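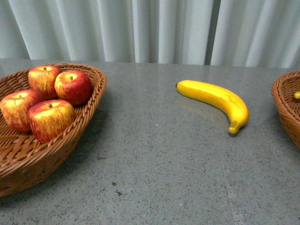
L. Avotiņš
Second-year student, Consumer Studies, Grendstead College

Does a fruit basket make anyone eat fruit? Project report, October

The handout for this project said that fruit left in plain sight gets eaten more. I have heard that from every adult I know and I didn't believe it, so I picked it as my topic. I still mostly don't believe it, but my numbers are messier than I wanted.

The setup was a shallow wicker basket on the granite tabletop in the Hanach Hall lounge. Red apples went in the basket. Bananas went straight on the stone beside it. My partner group wanted everything in the basket together, the way magazines do it, but then we couldn't have said anything about the container. If the basket matters, apples should go faster than bananas. If it's only a matter of being visible, the two should go at the same speed.

We restocked every morning at 8 and checked again at 9 at night. Over the whole project we put out 400 pieces of fruit, half apples and half bananas. Of the apples, 130 were gone by the evening check. I didn't get a usable total for bananas. Two of the log sheets for them went missing and I'm not going to guess.

The door counter for the lounge showed 1,653 entries in that time. It counts people going in and out to the laundry room too, so I wouldn't lean on it. Even so, most people who passed the table took nothing.

Problems, in the order I noticed them:

The apples looked almost too good. With that glossy red and yellow skin they could pass for decoration, and several people who filled in our comment cards said they thought the fruit was fake. One wrote "are these real" and nothing else. A basket may make this worse, as it looks like something set out for show.

A banana lying alone on a table looks like somebody's lunch. Three cards said that. So the bananas had a different problem and the comparison isn't clean.

Fruit that is gone hasn't necessarily been eaten. The Jellis guide we were given treats those as the same thing. I found an apple with one bite out of it behind the couch on a Monday, and I logged it as "taken" because the sheet had no other box.

We had no period with the fruit hidden in a cupboard. Without that, the plain sight claim wasn't tested at all, and I should have caught this when we wrote the proposal.

If I did it again I would use one kind of fruit, two identical tables and one basket, and swap the basket between tables each week. I would also keep the log sheets in a binder.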